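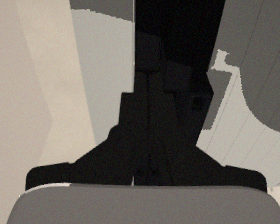
Fig. 1. Black gripper above a grey rounded housing. Computer render.

March
Evander Chisholm

Week 2: What a survey can't tell you

Last week we took the Inville commuting survey at its word. This week we stop doing that.

The headline finding was that residents "overwhelmingly favour" staggered work hours. Go back to the method page. The survey was sent to 1000 households, and the report never says how many replied. It gives percentages of "respondents" from start to finish. I've read it more times than I'd like and I still can't find the number. A report that hides its response rate should lose your trust on the first page, whatever its colour charts look like.

Then there is the wording. Question 14 asks, "Would you welcome a shorter, less stressful trip to work?" Who would say no? The answer is then counted as support for staggered hours, a phrase the question doesn't contain.

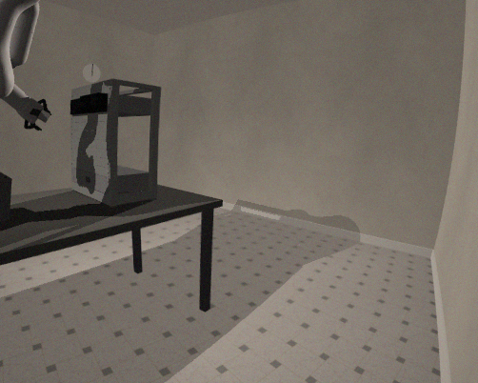
The same trick turns up in the Gosselin reading, where people who ticked "open to learning more" are later called supporters. Watch for labels that change between the questionnaire and the summary. Put the two side by side and underline every word that moved. It's dull work and it catches more than any statistical test we'll do this term.

Kamarul Kwok, who took this unit before me, used to defend the Gosselin report on the grounds that a rough survey beats no survey. I don't agree. With no survey, a council knows it is guessing. With a bad one it has a figure to quote, and the figure gets quoted for years.

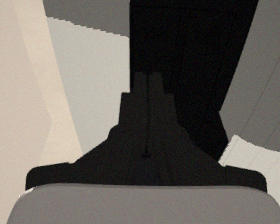
Who answers, and who doesn't

People with strong feelings reply. People with night shifts, small children or poor English mostly don't. Weighting is supposed to fix this, and sometimes it helps, but weighting by age and suburb assumes the quiet 30-year-old thinks like the loud one. Nothing in the data can check that.

Be wary too of the phrase "representative sample". Ask: representative of what, and measured how?
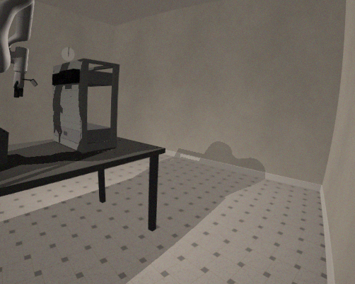 Fig. 2. Pale grey arm with a black gripper in a dim room. Computer render.

For the tutorial

Read the Druveck library survey, method section first. Write one page on what you would need to know before believing its main claim. The tutorial paper is worth 15 per cent. Marks come off for the word "proves".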